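## 4. Ce que le bras change à l'atelier

### 4.1 Arriver, s'asseoir, se taire un peu

Je dois commencer par un aveu de méthode : je suis arrivée chez Burkent avec une grille d'observation toute prête, douze rubriques bien rangées, et je l'ai abandonnée avant la première pause. Les opératrices parlaient du bras à tout bout de champ, mais jamais dans les termes que j'avais prévus. J'attendais la peur de perdre son poste (elle existe, j'y reviens en 4.3), on me parlait de chaises, de café, de qui a le droit de toucher à quoi. J'ai donc laissé courir la conversation, et c'est ce matériau-là que je reprends dans cette section.

L'atelier fait du montage et du contrôle de petites pièces pour deux clients réguliers. Avant l'arrivée de la cellule, chaque poste de table était tenu par une seule personne, du bac d'entrée au bac de sortie. Depuis février, la prise et la dépose reviennent au bras, tandis que le tri fin, les reprises et la décision de rebut restent aux opératrices. Sur le papier, un partage simple ! Dans les journaux de poste que j'ai pu dépouiller, soit 2 676 entrées, j'en compte pourtant 1 717 qui mentionnent une intervention humaine pendant une tâche officiellement attribuée à la machine. On redresse une pièce, on dégage un câble, on relance un cycle.

Ces gestes n'ont pas de nom dans la fiche de poste. Les opératrices en ont trouvé un, elles disent « faire la nounou ». J'ai d'abord pris ça pour une plaisanterie, puis je l'ai retrouvé écrit tel quel dans les journaux, y compris de la main du chef d'équipe.

### 4.2 La table et la pince

J'ai passé beaucoup de temps près des tables, plus que prévu, parce que c'est là que les désaccords se voient. Un bras au-dessus d'un plan de travail, cela oblige à décider où l'on pose ses mains, ses outils, ses repères (figure 3). Stela Furtună, qui tenait ce type de poste bien avant l'automatisation, m'a expliqué qu'elle lisait autrefois sa table « comme un cahier » : une trace ici, un chiffon là, et elle savait où elle en était. Elle dit aujourd'hui qu'elle lit surtout le voyant.

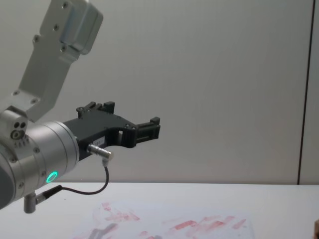

**Figure 3.** Pince noire à deux doigts montée sur le poignet du bras, voyant vert allumé, au-dessus d'un plateau blanc marqué de traînées rouge rosé.

### 4.3 Qui surveille qui ?

La question du voyant m'a occupée plus longtemps que je ne l'aurais cru. Dans cet atelier, le vert veut dire qu'on peut s'éloigner. Mais s'éloigner pour aller où ? Les plus anciennes restent à côté, par habitude et aussi (elles me l'ont dit assez franchement) par fierté. Les plus jeunes partent aider ailleurs et reviennent au premier bruit bizarre. Les deux façons de faire cohabitent assez mal, surtout en fin de journée, quand il faut écrire dans le journal qui était responsable du poste.

J'ai codé à part les 306 entrées où la responsabilité est discutée noir sur blanc. Certaines sont très sèches : « pas moi, le bras ». D'autres sont de vrais petits plaidoyers, avec flèches et ratures. Je tiens à ce corpus, que je trouve plus parlant que mes entretiens, où tout le monde se montre un peu plus poli.

Reste la peur du remplacement. Elle est là, mais elle se dit de biais. Stela Furtună ne m'a jamais parlé de licenciement ; elle m'a parlé de sa collègue partie à la retraite et dont la chaise n'a pas été réattribuée. « On garde la chaise, on ne garde pas la place », m'a-t-elle dit en rangeant ses pinces. La direction, elle, parle de montée en compétence, et il serait injuste de balayer l'argument : quatre opératrices ont appris à reprendre elles-mêmes une trajectoire, et elles en sont contentes. L'une d'elles m'a montré sa modification avec un enthousiasme communicatif - j'ai eu droit à trois démonstrations de suite.

Ce nouveau savoir n'apparaît pas encore dans la grille de salaires. Le sujet devait être abordé avec la maison mère, Zilmont, et ne l'avait pas été à la fin de mon séjour. Je reprends ce point dans la section 5, avec les entretiens menés auprès de l'encadrement.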